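To: Kivilthorpe Residents and Staff List
From: Adeel Sethi, Domestic Services
Subject: Re: Shared kitchens, worktops and small appliances

Dear all,

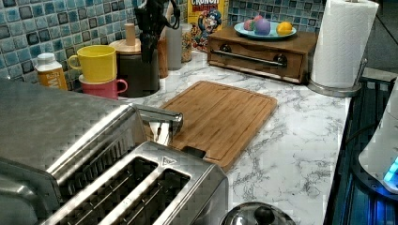 Domestic Services has received a number of replies to the January notice on shared kitchens, and I am writing to the whole list in order that every floor has the same answer. The rules on worktops apply to all kitchens in Kivilthorpe and in the Naciri annexe, including those refitted last year. The point raised most often concerns toasters. Where a toaster stands with a chopping board pushed in under its back edge, as the bamboo one is on the white worktop with the blue and teal tiles, the board should be drawn clear before the toaster is switched on, and the toaster should stand flat on the worktop itself. A board with a groove round it will also gather crumbs, and it should be washed and stood on end to dry at the close of each day.

The quoted message below asks three things, which I take in turn.

Mugs, jars and utensil holders may remain along the back wall. The January notice said that worktops were to be "clear", and I accept that the word was too strong. What is required is a clear working space at the front. Dry goods may be kept out in lidded jars or canisters. Opened packets may not, and the cleaning staff have been asked to move them to the cupboard of the floor concerned.

Toasters provided by the house are tested each year and carry a house number. Of the 1,278 items on the current register, 513 are kitchen appliances. Residents who wish to bring their own should write to this office first, giving the make and the floor. An item which has not been tested will be taken to the Pivden store and held there until its owner collects it.

Crumb trays are the duty of the floor and are not included in the cleaning contract with Zendel. They should be emptied weekly, with the toaster unplugged and cold. Please do not put knives or forks into the slots for any purpose. Two toasters were withdrawn last term after this was done — the cost was met from the floor's own fund in each case.

Corrections to the kitchen lists should reach me before the end of the month. Replies sent to this address go to the whole list, so please use the office address for anything concerning a single floor.

Yours faithfully,

Adeel Sethi
Domestic Services, Kivilthorpe

On the January notice, the representative for the second floor wrote:

> Dear Domestic Services,
>
> Our floor has discussed the notice and would be grateful for
> guidance before it takes effect.
>
> 1. Does "clear" mean that mugs and jars must be put away? We have
> two cupboards between eleven of us and they are full.
>
> 2. May we keep a toaster of our own as well as the house one? There
> is a queue most mornings at half past seven.
>
> 3. Who empties the crumb trays? We had understood it to be Zendel.
>
> With thanks,
> Second Floor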